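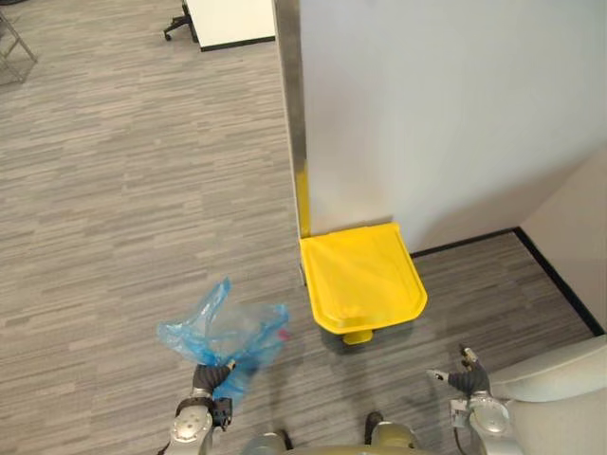 A bag held in the left gripper, with the right hand near the yellow pedal.

Robots that tidy rooms are usually scored on whether they finish. Itsuki Kubo, who leads the manipulation group at Trovby, thinks the score hides too much.

"A single pass mark tells you very little about a job with many steps," he said. His group's method, called Letora, splits each chore into stages and grades every stage separately.
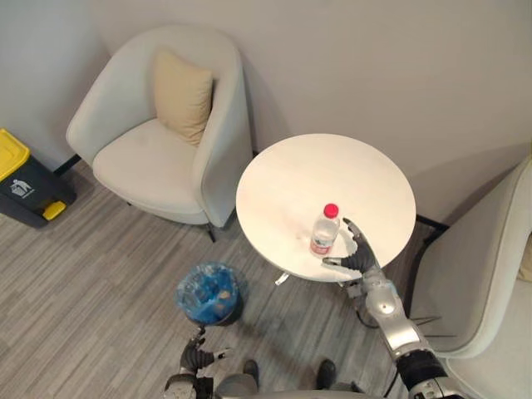

The group logged 502 runs, of which 430 were kept for analysis. Each was marked by 3 people working apart. "Where they disagreed, it was nearly always over when a grasp begins," Kubo said. "We rewrote that rule in April."

Thin bags remain the hardest item, he said, as their shape changes with every movement of the wrist.

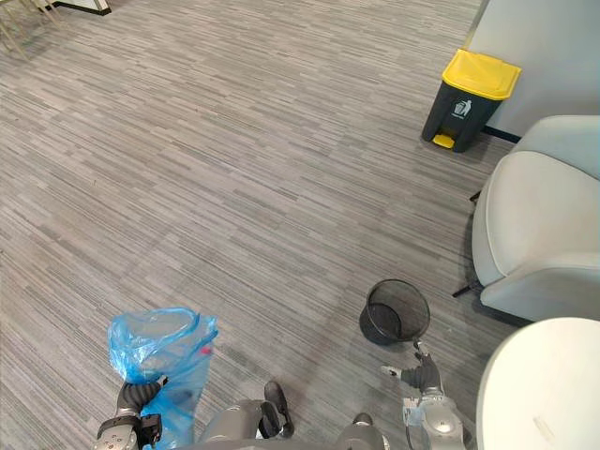

Kubo would not give a ranking of controllers. "The stage scores are for finding faults. I would not add them up."

Print this article | E-mail this article
Shares: 3

Comments (2)

Hopkin: Were the markers told which controller was running?

Brirkus: Would like to see the rejected runs published as well.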